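Evening Light and Bedtime in Shared Student Rooms
Larysa Hnatiuk and Darius Pîrvu, September

Background
Our class project asked whether students who read under a single lamp go to bed earlier than those who keep the ceiling light on. We asked students in the Hrynyshyn dorm to keep a diary.

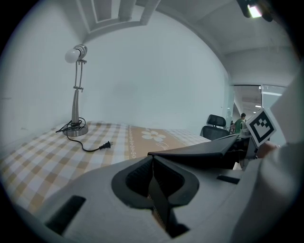

Method
65 students filled in the diary for nine nights. They wrote down when the ceiling light went off and when they went to bed.

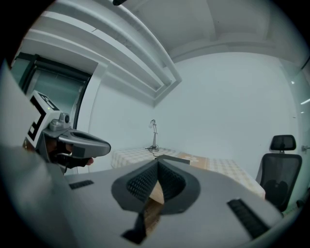

Results
The lamp group went to bed about 90 minutes after switching off the ceiling light. Weekend entries were patchy, so we left them out.
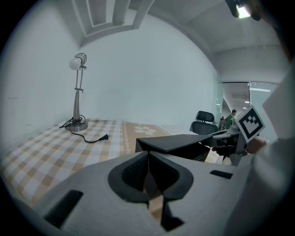 Photo: Vira Mykhailiuk

Several roommates disagreed on the times. We kept both entries.

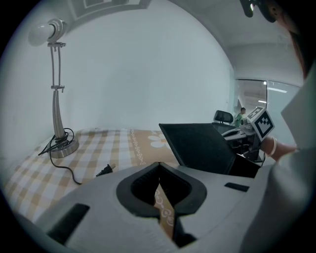 2 min read

We did not measure brightness, and diaries depend on memory. Next term we want to repeat this at Kurkden.

Last updated: 9:00 p.m.

Related reports
Noise on the Tudia Bus Line
Breakfast Habits in Travlow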